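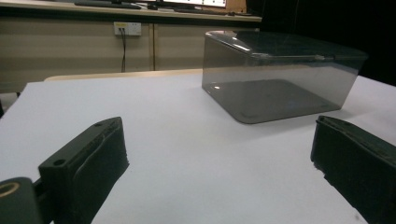

Sarkari asked, before signing anything, why a gripper that already works needs a maintenance visit at all. Fair question. We ask it ourselves, and a good part of the time the answer is that it doesn't.

About Mondstead

Mondstead sets up and looks after hand-held and arm-mounted grippers for labs and small shops. We do one machine at a time. We started in August with a single bench and a low opinion of service contracts, and the opinion hasn't improved much.

Most of what gets sold as preventive care is wiping and a sticker. We check three places where a two-finger gripper goes wrong: the screws that hold the fingers, the joint behind them, and the faces that meet the part. Fingers with a rough, printed surface get extra attention. Front edges chip. A chipped edge may make no difference on a big box and plenty on a thin card, so we try the grip on your parts before we talk about new fingers.

How a visit goes

We take the fingers off, look at the screw holes, and put the fingers back so that they close square. Then we run 90 open-and-close cycles with nothing between them and 10 with the part you care about. See-through parts go last, as they are easy to scratch and hard to judge by eye. If the second set looks no better than what you had before we came, the report says so.

What we don't promise

We have no uptime figure for you. Dafis once wanted one for the front page and we couldn't find a way to work it out that we believed. What we do have is a log: 822 visits, 149 of which ended with no parts changed. Samley, our log sheet, is a plain table, and customers get a copy of their own rows.

We don't sell fingers by subscription — we'd have to pretend they wear out on a schedule.

Page last changed Nov 12, 2022. Rates are on the contact page.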